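Folding on the bed: towels and ribbed knits won't stay square

Posted Jun 19, 2021 by Randa Hijazi

I fold all our washing on the bed as there's no table big enough in the flat. Towels are fine for the first fold, then the edges drift and the stack leans over once it's in the cupboard. Knitwear is worse. Anything ribbed seems to stretch one way while I'm folding it the other, and one side ends up longer.

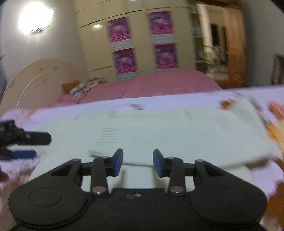 The shelf is 57 cm wide and I'd like two stacks side by side on it. At the moment I only get one and a bit. I've tried folding towels in half and half again, and also in thirds. Is it the way I'm folding or is the bed too soft for this? I don't want to buy a folding board if I can help it.

Sfeir
Bit of both. A mattress gives when you lean on it, so stand at the side and keep your weight off it. Pull the sheet tight before you start, otherwise the creases in it push up under whatever you're folding.

For towels, lay one flat and smooth it from the middle outwards. Fold the long sides in first so they meet, then fold one over the other, then bring the short ends together. Measure the first one against your shelf. If it's too wide, fold the long sides in thirds and leave the rest the same.
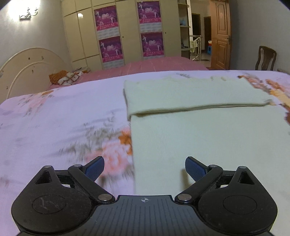 With ribbed knits, don't pull on the ends. Lay the piece down with the ribs running away from you and pat it into shape. Turn the far end back towards you by a third, slide your palm under the fold and move it until the sides line up. Then fold the near end over the top. If the edge is wavy, put that edge on the inside. Don't press it hard, ribbing goes flat and stays flat.

Idonar
just roll them. I roll everything, takes 5 minutes

Erner
Rolling is all right for a drawer but they slide about on an open shelf. I'd go with what Sfeir said, and keep each stack to 4 towels.

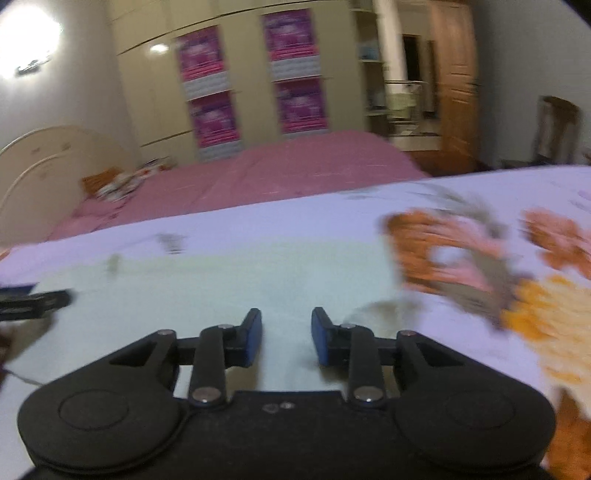

Also clear the bed first, chargers and everything. I used to fold round my things and then wonder why nothing came out straight. Put the finished stacks on a chair as you go, or they tip over when you reach across for the next one.

Related
Getting creases out of a fitted sheet
How to store jumpers over the summer
Towels gone stiff after washing
Best way to fold a double duvet cover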